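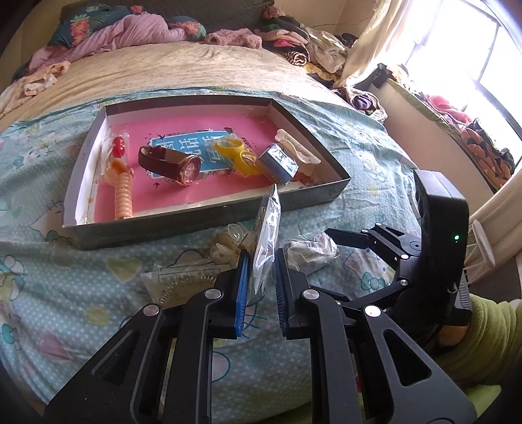 Support > Hand-held grippers > Faults and safety

Gripper width drifts during a session, jaws no longer register as closed on thin film

Posted by mk_linkage, 29 December 2020

We use a pair of Sezer hand-held grippers for recording household sorting. The right unit is fine. The left unit has developed a fault in the reported jaw width.

At the start of a session both units zero correctly. Later on the left one reports a gap of 2 mm with the pads touching. On rigid items this makes little difference. On small clear packets it does, because the film is thinner than the error and the software marks the grasp as open for the whole carry. The log then shows an item moving with nothing holding it, and the episode is rejected at import.

Out of 3,000 episodes recorded since September, 2,671 passed. Most of the rejects are the left unit carrying something in plastic wrap.

Done so far: re-zeroed between episodes (the offset comes back), swapped the USB cable, reinstalled the Drumden import tool, cleaned the pads with a dry cloth. Firmware is the same on both units. Is this the encoder, or is there something mechanical I should look at before I send it in? I would like to avoid the return because it takes the pair out of use.

tolerance_stack

Check the linkage before the encoder. On this design the width is not measured at the pads. It is computed from the angle at one of the inner pivots, so any play between that pivot and the jaw ends up in the reading. An encoder fault normally shows up as jumps or dropouts. A slow, one-directional offset is more likely a pin working loose or a pad lifting.

1. Power the unit off and unplug it. Keep fingers out of the linkage while you work the trigger. The arms cross close to the housing and will pinch.
2. Close the jaws and hold them closed. Push one jaw sideways. If it moves before the trigger does, there is play in a pivot.
3. Look at the pivot pins from both sides. The heads should sit level. A pin that stands proud has lost its retaining clip.
4. Press along the edge of each ribbed pad. If an edge lifts, the adhesive has let go and the pad rides up under load.

If a clip is missing, stop using the unit. The pin can walk out under load and the arm will then swing free. Replace both clips on that side and zero again with the jaws closed on nothing.

If all four steps come up clean, log the raw angle with the jaws clamped shut for a full session. A raw value that drifts while nothing moves does point to the encoder, and that is a return.

sanoport_user

had this, turned the close threshold up in the settings and it went away. never opened mine

tolerance_stack

Raising the threshold hides the symptom. The importer will then accept near misses as grasps, and you will not find them later without watching every episode. It also does nothing about a loose pin.

mk_linkage

Step 3. One pin on the outer right arm was standing proud and the clip behind it was gone. I have taken the unit out of service and ordered 2 clips from Rostelden. I have left the threshold at the default. The rejected episodes stay rejected, as I see no safe way to correct the widths afterward.

Related topics
Trigger sticks after long sessions
Replacing ribbed pads: which adhesive
Drumden import: episode rejected, no grasp found
Left and right units swapped in log
Sanodport battery housing gets warm while charging

Contact | Terms of use | © Sanodport Community Help | Back to top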